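Retention of first-year teachers at secondary schools in the Miltitz district
Project report, education studies
Kristof Verbeke and Els Wuyts

1. Question

The project asked whether first-year teachers who are given a mentor in their own subject stay longer at their school than those given a mentor from another subject. The district employs 1,263 teachers. We sent the questionnaire to 400 of them, all appointed within the last ten years, and received nearly 200 usable replies.

2. Method

The questionnaire had two parts. The first asked for subject, year of appointment and any change of school. The second used statements scored on a scale from 1 to 4, with no middle value. Replies were entered twice, once by each author, and differences were settled against the paper form. Forms without a year of appointment were left out.
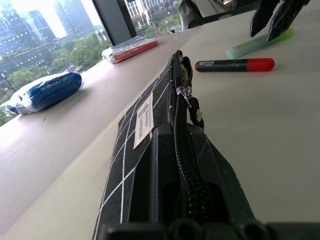 Teachers who had changed school for family reasons were kept in the sample but coded separately. This group was larger than expected, and it weakens any comparison between the two kinds of mentoring.

3. Results

Same-subject mentoring went with higher scores for lesson planning and marking. Scores for classroom order did not differ. The share of teachers still at their first school after three years was slightly higher in the same-subject group, but the gap closed once part-time staff were removed.

4. Limits

Replies from the Dierckx campus came in after the December deadline and are reported only in the appendix. Former teachers who have left the profession could not be reached.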